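Clonen student robotics forum > Manipulation projects > Towel task, grip width

hirano_bench2
Working on the towel exercise for the module. The rolled end is thick pile, the other end is a flat knit. I close to the same width on both and the knit slips. Current log is 184 attempts. Should I raise the force or change the approach angle?

kevard_lab
Angle first. Come in with one finger above the roll and one against its side. More force on pile only compresses the pile.

tolpuddle
Disagree. With the Zotard controller the default force limit is too low for cloth. Raise it to 700 and leave the angle alone.

kevard_lab
That hides the fault. He'll be back when the towel is folded differently.

hirano_bench2
Trying the angle, force unchanged. Current approach:

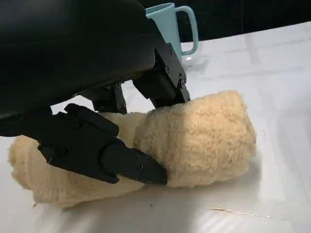
Do I need to re-zero the gripper after changing the force limit?

Only if the fingers have been removed or swapped. The limit is stored separately from the zero position.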